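The case for printing the measurement on the shelf tag

Household storage is sold by adjective. A basket is "medium," a jar is "family size," and a bin is "extra deep." None of these words has a fixed meaning, and retailers have no reason to give them one. My position is that internal dimensions should appear on the shelf tag in the same type size as the price.

The Elemton catalog shows the problem well. Its 1993 edition listed every container by inside length, width and depth. The current edition lists outside dimensions only, measured at the rim. On a tapered basket, the rim is the widest point and the base is where the contents have to stand. A buyer working from the rim figure will overestimate the usable floor every time.

Zakus does somewhat better. Its tags give capacity in fluid ounces – useful for a jar, close to useless for a basket with open sides.

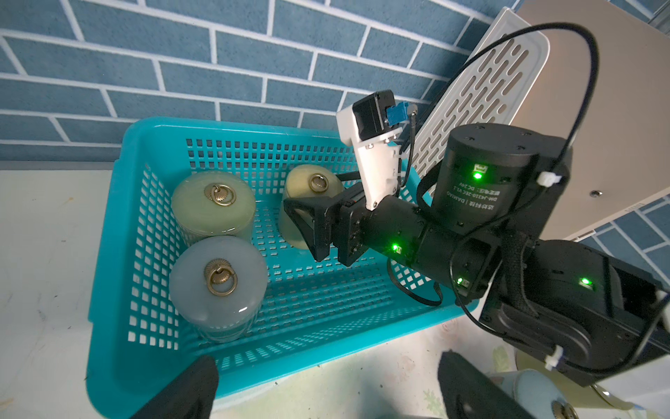
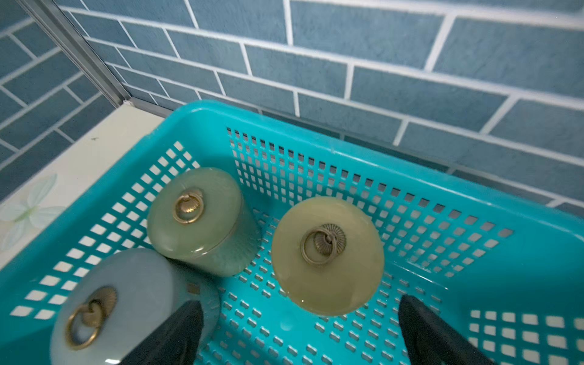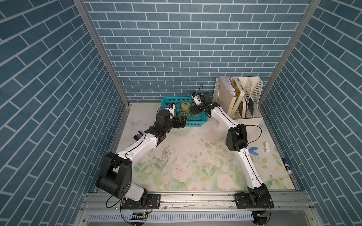
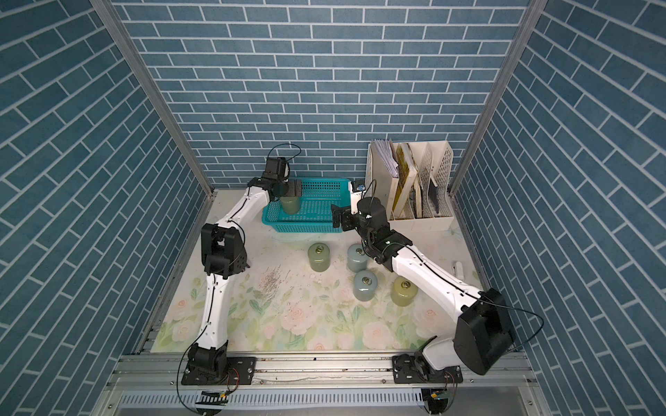

Blue brick pattern on the walls in all four.

Does a capacity figure tell a buyer whether jars will fit in a basket?
Only in part. Volume says nothing about the shape of the space, and three round jars need a certain floor width regardless of how deep the basket is.

The usual objection is cost. Bramwell stocks 1586 storage items, and relabeling all of them would take staff time. But the measurements already exist in the mold drawings. Copying three numbers from a drawing to a tag is clerical work, and it can be done when a tag is next replaced.

A second objection is that shoppers do not read numbers. The Fanddale store tested this on 300 items in September, with inside dimensions added to each tag. Returns marked "wrong size" fell in every category except drawer dividers, where the tags had been printed in millimeters. I would keep the tags in inches, state the base and the rim separately for anything tapered, and drop the adjectives from the tag entirely.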